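Property Receipts Should Be Written for the Owner

By Onni Saarela
February 8, 2021

When police in Broltevero County take property from a person who is arrested, they leave a receipt. It has a case number, an officer's initials and a list. The list is usually too vague to identify anything. "Misc. clothing" is a common entry. So is "phone, black."

The county treats this as a clerical matter. I think it is a due process matter. A person whose charges are dropped has the right to ask for the property back, and the receipt is the only document that person holds. If the receipt says "tools," the claim is for tools, and the property room decides which ones.

The filing window makes it worse. Under the county rule the owner has 15 days after the case closes to file a claim. Notice goes by mail to the address given at booking. Many defendants have moved by then, some as a result of the arrest. Items valued under $500 can be destroyed once the window shuts, and the valuation is made by the same office that runs the room. No appeal is provided.

In December the county began using Bendirex, a tracking program that puts a barcode on each bag. The bags will be easier to find. The program does not require a longer description, however, and the field for it is optional. A barcode on a bag marked "misc. clothing" tells the clerk where the bag is. It does not tell the owner what is in it.

Tomum, the next county over, allows 300 characters for each item and will not accept an entry that omits color and material. Its claim form quotes the receipt line by line, so the clerk and the owner are working from the same words. Officers there objected to the extra time at first. The rule stayed, and it should be copied here, along with a claim window of at least 2 months and a second notice to defense counsel.

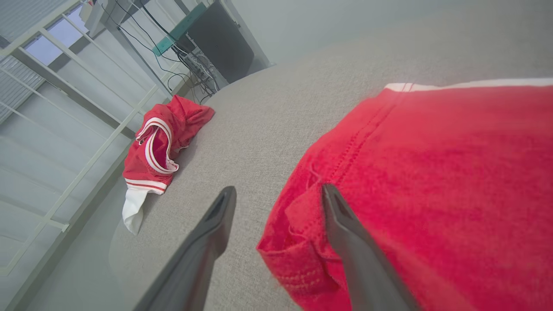 The usual defense of short entries is that clothing is hard to describe. It takes one sentence. "Red garment" could apply to half a shelf. "Bright red knit, fuzzy texture, white trim along one edge with a faint red line, vertical seam with double rows of small stitches" could be checked against the item by a clerk who had never seen it before. An officer can type that at the booking desk. The county should make the Bendirex description field mandatory, and a judge reviewing a disputed claim should read any gap in the receipt against the office that wrote it.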